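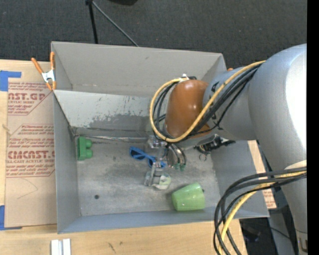

September 18, 2024
By Agathe Carré

Most gripper comparisons I read report a single success rate over a fixed object set. I think that number is close to useless for anyone choosing hardware, and our own bench work at Fandcombe has made me surer of it.

We ran 428 picks from a grey metal bin with two grippers on the same arm and the same controller. The headline rates differed by 3 points. A buyer would call that a tie. The failure logs say otherwise. One gripper lost its picks on thin, open shapes such as sunglasses, where a fingertip slides under a lens and lifts one side only. The other lost them beside the bin wall, on smooth rounded things such as a cup lying on its side, because the finger housing met the metal before the pad met the object.

These are different faults with different remedies. The first may yield to a softer pad or a lower closing force. The second is geometry, and no amount of tuning will make a housing narrower.

Harish Kandasamy argues that a larger object set averages this out. It does, and I count that against it. An average over toy blocks, cups and glasses describes a mixture that no customer has.

Cables deserve a column of their own. A loop slack enough for full wrist rotation takes up room over a bin, and the planner should be told about it. The Putach test sheet has no field for this. Sekar Yusof added one to ours in March, and 5 of the aborted picks were then traced to cable contact – all previously filed as "grasp failed".

My request to anyone publishing such tests is modest. Give the wall clearance, the pad material and the failure type for each miss. Put the success rate in a footnote.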